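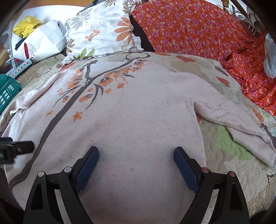 Knitwear with applied decoration requires a different fold from plain knitwear. Members of the Hilville wardrobe program are asked to begin on a flat surface, and a made bed is suitable. Where a sweater carries stones, as on the pink one with the dark branch and orange flowers, the fold should not cross the cluster at the fork of the branch. Fold the sleeves behind – never over the front – and bring the hem up from the back.

Home Talks Members Contact

Folding and Storing Decorated Knits
Speaker notes by Embla Sjöberg, February

Pause for questions on hangers. Fine ribbed knits stretch at the shoulder and should be stored flat, with no more than six to a shelf. Place tissue between decorated pieces.

Next topic: moths. Distribute the Treloar handout.

Comments

Declan Hartley: Does the tissue need to be acid-free?

Poppy Fothergill: I attended on Saturday and have refolded over 63 items. The shelves close properly now.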